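Is the new Dzene album supposed to play without gaps?
Nayeli Barrera
I've had Jultard on repeat since it dropped and I'm hooked, but on my phone there's a tiny silence between tracks 3 and 4 and it kills the beat switch! Is it me or the album?
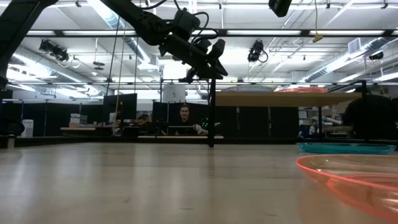 Bowl and tray on the table

Yuto Iwasaki
It's your app. Those two songs run straight into each other (best moment on the record, fight me). Look for gapless playback in the settings and turn crossfade off. I did that and now it hits like it should.

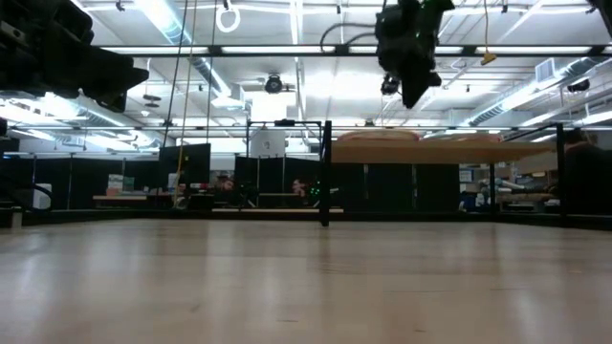
Also, if you grabbed the early upload, delete it and download again. Mine was 17 tracks and the interlude was chopped short.

Vendov
no gap on my vinyl lol. album's mid anyway, the last one was way better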